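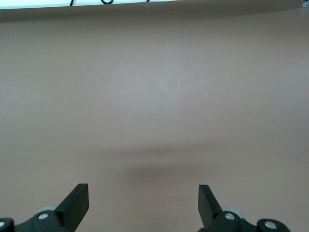 Surface brune mate, sans motif ni inscription.

Papier de protection Trovska pour plans de travail, réf. 173

Papier en rouleau destiné à la couverture temporaire des établis, tables de montage, postes de collage et tables de préparation. Fabrication Gramlow. Distribution Jorkeo.

Caractéristiques générales

Grammage : 80 g/m²
Laize : 92 cm
Longueur : 400 m
Coloris : brun
Finition : mate sur les deux faces, une face frictionnée plus lisse
Composition : fibres vierges et recyclées, collage dans la masse
Mandrin : carton, jetable
Conditionnement : rouleau nu, embouts de protection, film de regroupement sur palette

La laize est donnée rives coupées. La face frictionnée est enroulée vers l'extérieur ; elle se trouve donc dessus lorsque le rouleau est placé en bout de table et déroulé par le haut. Pour les travaux de tracé au crayon ou à la craie, on préférera la face opposée, qui accroche mieux la mine.

Domaine d'emploi

Le papier Trovska convient à la protection contre la poussière, les rayures légères, les coulures de colle vinylique et les projections ponctuelles de peinture en phase aqueuse. Il supporte la reprise au chiffon à peine humide. Il n'est ni étanche ni ignifugé. Les solvants le traversent. Pour les postes de dégraissage, une nappe absorbante à dos polyéthylène reste nécessaire, et le papier peut alors servir de couche supérieure sacrifiée.

Le produit n'est pas destiné au contact alimentaire. Il ne dissipe pas les charges électrostatiques et ne remplace pas un tapis relié à la terre sur un poste d'électronique.

Pose

Laisser le rouleau au moins une nuit dans le local avant la première coupe. Un papier sorti d'un entrepôt froid et posé aussitôt gondole au milieu de la table, parfois plusieurs heures après la fixation.

Dépoussiérer le plateau. Dérouler dans le sens de la longueur, couper avec une réserve d'une largeur de main à chaque extrémité, puis rabattre sous le chant. La fixation se fait en sous-face, par adhésif de masquage ou par pinces. L'adhésif double face est possible sur plateau stratifié ; sur bois brut il arrache les fibres au retrait.

Sur une table plus large que la laize, poser deux lés avec recouvrement, le lé situé du côté de l'opérateur par-dessus l'autre. Un joint bord à bord se soulève au passage des manches et retient la limaille. Marquer les plis à la règle plate, sans lame.

Les découpes autour des étaux, pieds de lampe et platines se font après la mise en tension – jamais avant. Procéder par une fente droite depuis la rive la plus proche, puis par petites entailles rayonnantes rabattues contre l'embase.

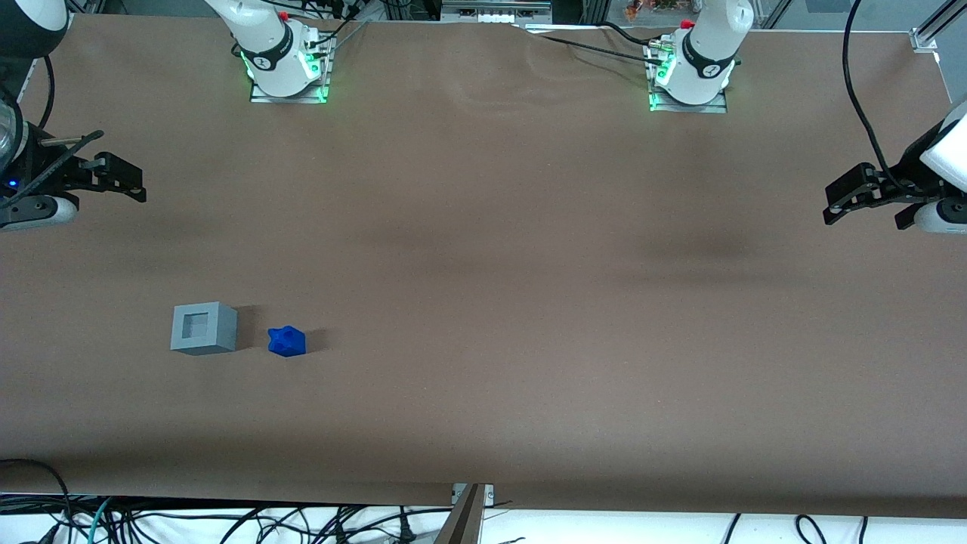
Un utilisateur nous a signalé que la fente finissait toujours par se propager vers le centre du plateau, même avec un adhésif posé en travers. Le défaut vient le plus souvent d'un angle vif laissé en bout de coupe. Terminer la fente par un trou à l'emporte-pièce, de petit diamètre, et placer l'adhésif en sous-face avant de remettre le lé en tension. Sur les tables soumises à des vibrations, doubler la zone avec une chute de papier collée fibres croisées.

Remplacement

Aucune périodicité n'est imposée. Le remplacement s'impose dès qu'une déchirure dépasse le simple accroc, ou lorsque des copeaux sont passés dessous, ce qui se sent à la main avant de se voir. Les ateliers qui travaillent sur pièces vernies changent en général le papier à chaque série. En usage de bureau d'études, une couverture tient nettement plus longtemps.

Les lés usagés non souillés suivent la filière papier-carton. Retirer les adhésifs. Les lés imprégnés de résine ou d'huile relèvent des déchets d'atelier souillés.

Stockage

À l'abri de la lumière directe, debout sur embout ou couché sur berceau, jamais couché à même le sol béton. Un stockage couché prolongé sans berceau ovalise le mandrin et provoque un déroulement par à-coups. Le coloris fonce légèrement à la lumière ; cette évolution n'affecte pas la tenue mécanique, mais deux lés d'âges différents posés côte à côte ne seront pas de la même teinte.

Accessoires

Dévidoir Hamada : support mural ou sous plateau, frein à friction réglable, barre de coupe dentelée. Compatible avec la laize de 92 cm. Ne pas serrer le frein à fond sur un rouleau neuf.
Embouts de rechange : vendus par paire.
Adhésif de masquage : voir la fiche correspondante.

Commande

Vente au rouleau ou à la palette, auprès de Jorkeo. Les rouleaux coupés à la demande ne sont ni repris ni échangés. La laize réduite n'est plus proposée sur cette référence depuis septembre.

Fiche mise à jour le 5 mars 2022.

Commentaires

Anonyme
Bon papier, plus raide que celui que nous avions avant. La face lisse marque au feutre et ça ne part pas. Prévoir une plaque pour les annotations.

Visiteur
Est-ce que le dévidoir Hamada accepte un rouleau entamé d'une autre marque ? Le mandrin du nôtre paraît plus étroit.

Jorkeo
Bonjour, le dévidoir est livré avec des cônes de centrage, le diamètre du mandrin importe peu. C'est la laize qu'il faut vérifier.

Anonyme
Reçu un rouleau avec la rive écrasée sur nearly toute la première couche, remplacé sans discussion. Les embouts carton ne suffisent pas en messagerie, à mon avis.

Visiteur
Pour les fentes, le trou à l'emporte-pièce fonctionne bien. Nous en faisons deux quand la platine est près du bord.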